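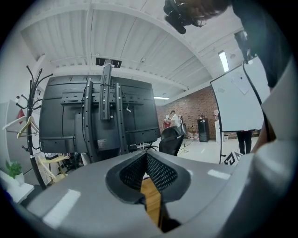

Back of the monitor, with the vents and the little white label.

Do I need to watch the first season of Bolari before the new one?

Hi everyone! My sister and I have finally cleared our Monday nights and we'd love to start Bolari together, but she's a new mom with very little free time and I'm wondering if we can jump straight into season two. I saw the first few episodes years ago and mostly remember the lawyer, the hotel, and a lot of crying in parked cars. Does the new season explain who everybody is? And is the actress who played the older daughter still in it? I really liked her.
Posted by torkero334

Karim Daher
Oh, I'm so glad somebody is asking about this one! You can start with season two, and plenty of people in my family did, but I think you'd miss a good part of the fun. The whole business between the mother and Semaan (he's the brother-in-law who comes back in June and wants his share of the hotel) only makes sense if you've seen how he left. The new season gives you a recap before the first episode, but it's very quick and skips the wedding completely, which is a shame, as the wedding is the best hour of the show.

If your sister is short on time, watch episode one, then the wedding, then the last 4 episodes. That's what I had my wife do and she only had to stop me for questions a couple of times. Well, maybe more than a couple. The older daughter is still in it, yes, and she gets a much bigger part now that she's running the hotel. She has a lovely long argument with her mother in the kitchen that I've watched twice already. Enjoy it, and make some tea first!

bastulano
just start at s2, its fine. the lawyer is boring in s1 anyway

Danai Athanasiadis
I agree with Karim about the wedding, but please don't skip the two episodes before it, or you won't know why the grandmother refuses to sit down. Also, the daughter is missing from the first two episodes of the new season, so don't give up on her like I nearly did. She turns up at the end of the third one, with a haircut.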